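Pegboard, second layout

The first layout lasted from January until May. It failed for an ordinary reason: I hung everything by size, large at the left and small at the right, and size has no relation to how often I reach for a thing. The tape was at the far end from where I cut it. The scissors were above the spot where I stack parcels.

So on Thursday evening I took everything down, wiped the panels and started again. Notes below, mostly so I can find them when I redo the other bench.

Panels. Gray, two pieces, one above the other, with a horizontal seam near the top. I considered filling the seam and left it. Hooks should not go in the row directly next to it, at least on my board, where the holes sit too near the edge and the upper prong has little to bear against. Count down two rows and start there.

Standoff. The board needs clear space behind it or the hooks will not seat. I used battens 29 mm deep. Thinner would work for most hooks, but the Ullier ones have a long return on the back and they bottomed out on my first set of battens. I threw those battens away and then needed them a week later for something else.

Hooks. I have three kinds now. Straight single prongs for anything with a hole through it. Wide wire ones with two uprights and a bar across the bottom, bought from Hillton in a mixed bag, for tools with a head that will rest on the bar. Curved ones for the cup and for odd shapes. The single prongs do most of the work. Tape goes on them directly, one roll per hook, with the prong tilted enough that the roll stays put when you pull on the end.
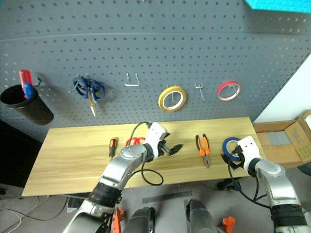 Should every hook have something on it?
Leave a few empty. A full board has to be rearranged each time a tool is added, and a bare hook next to the tape is where the next roll goes.

The cup. Mine is black, cylindrical, and hangs at a tilt. I tried to get it upright with a second hook and gave up. The tilt is useful in practice, as the short items slide toward the rim side and can be picked out without tipping the whole thing. Keep the load small. Anything heavy in it works the hook loose over a few weeks.

Scissors. Hung by one handle loop, blades down. I had them by both loops before, which takes two hands to undo. One loop, one hand. They do swing a little if the bench is knocked.

Tape colors. Yellow is for boxes that stay in the house, red for anything that has to go out. Braulio Magaña, who sold me the bench, uses the opposite scheme and has told me mine is wrong. The red roll is the narrow one and runs out faster, so the spare lives in the drawer under it.

Screwdrivers. Not on the board. I use the orange and black one too often to hang it up, and it ends up lying on the bench top whatever I decide. I have stopped assigning it a hook. The rest are in a Jõgi tray on the shelf.

The bench top is light wood with a strong streaky grain, and small screws disappear on it completely. A sheet of dark felt helps -- I put it down for anything with fasteners under M3 and roll it up afterward.

Still open: labels. Triin Liepiņa suggested outlines drawn around each tool, as they had in the shop at Patumley. I like the idea and distrust my own layout too much to draw on it yet. I will give it until fall. If the scissors are still in the same place by then, they get an outline.

Next post will be the drawer dividers, if the 4 mm stock arrives.

We use cookies to remember your settings and to measure visits. Accept all / Manage preferences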